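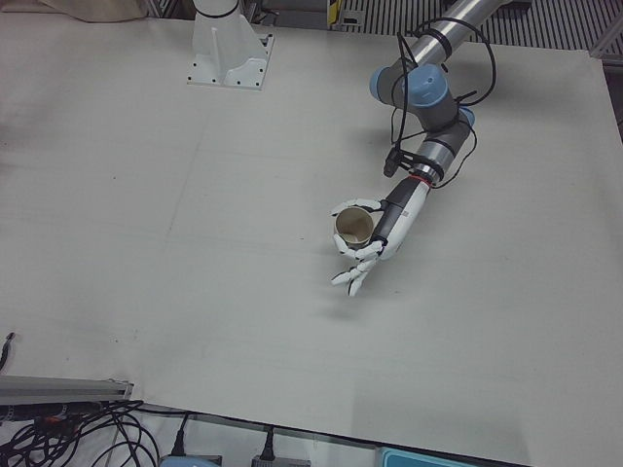

Mahlangu wants the close speed on the left hand cut again before anyone records another run, and put that in the comments under my last entry, along with the opinion that I have been tuning the wrong parameter since November. The argument is that a paper cup fails on contact velocity first and on holding force second, so lowering the force limit while the fingers still arrive fast only changes how the wall buckles. I replied that I would test it. I spent this evening's session testing it.

Setup, for my own reference. Left arm only. Right arm parked and its controller disabled in software, so that it cannot be picked up by the home routine by accident. Same cup type as before, from the same sleeve. Start pose is the one saved in Foluno as cup_side_03, with the wrist angled down and the thumb coming over the rim. I prefer the thumb over the rim to a plain side wrap. The rim is the stiffest part of the cup and it gives the thumb something to react against.

First block was 30 grasps at the old close speed and the reduced force limit. Failure here means a visible crease in the wall or a cup that rotates out of the fingers during the lift. Most of the failures were creases, and they were all low on the side where the fingers hook underneath. I had been blaming the thumb. The thumb current trace is nearly flat until the fingers make contact, then it spikes, so the thumb is the one being pushed.

Second block was another 30 at half the close speed with the force limit put back to where it was. Fewer creases by a clear margin, more rotations. The rotations happen in the first part of the lift. The cup tips toward the open side of the hand and the rim ends up facing out to the side. A cup with water in it would have been emptied. We are not using water until the demo, but the rules for the demo say the cup will be part full, so a rotation has to be scored as a failure even when the hand keeps hold of the cup.

So Mahlangu is right about the creases. I wrote that in the comments. I also wrote that the slower close does nothing for the rotation, and I have not had an answer to that yet.

Notes on the rotation. The fingertips extend past the cup at the bottom when the hand is fully closed. That means the contact is on the middle segments, which have no pads. I checked this with the hand closed and held, and the pads were touching nothing. Moving the grasp higher puts the pads closer to the wall but takes the thumb off the rim. Moving the palm back by a small amount should do it without losing the thumb. I changed the offset by 2 mm and the pads touched on one finger. I did not go further because the approach path then needs to be replanned, and the planner was already giving me warnings about the wrist joint.

Wrist warnings: these are the soft limit, nothing mechanical. The saved pose was recorded before we rezeroed the arm and it sits closer to the limit than it should. Needs to be recorded again from scratch. I have been putting this off because every downstream pose is relative to it.

Cable routing. I slowed the base rotation and watched the loops at the wrist through one full approach and retract. They clear. There is enough slack for the new offset, probably not enough for a full turn of the wrist, which we do not need for this task but which the second task in the course handout does need. Added to the list.

Software. Fluvuta dropped its connection twice in the second block, both times between grasps, and both times it came back with the logging turned off. I caught the first one at once. The second one cost me several grasps with no current data, and I reran those, so the block is complete. The setting that turns logging on at reconnect is in the config file and the config file is in the repository, but the machine in the lab is running a local copy that someone edited. I have left a note in the channel asking whoever did it to commit the change or revert it.

The written report for Prunov is due before the demo and I have the method section and half of the results. The graders last term took points off for reporting a success rate without saying what counted as a success, so the crease and rotation definitions go on the first page, ahead of the table.

For tomorrow: record the start pose again, replan the approach, repeat the slow block with the palm offset. Keep the force limit where it is. Change one thing at a time. Bring a new sleeve of cups.

Stopped at 9:40 p.m. Arms powered down, logs copied to the shared drive, battery on the handheld stop button replaced.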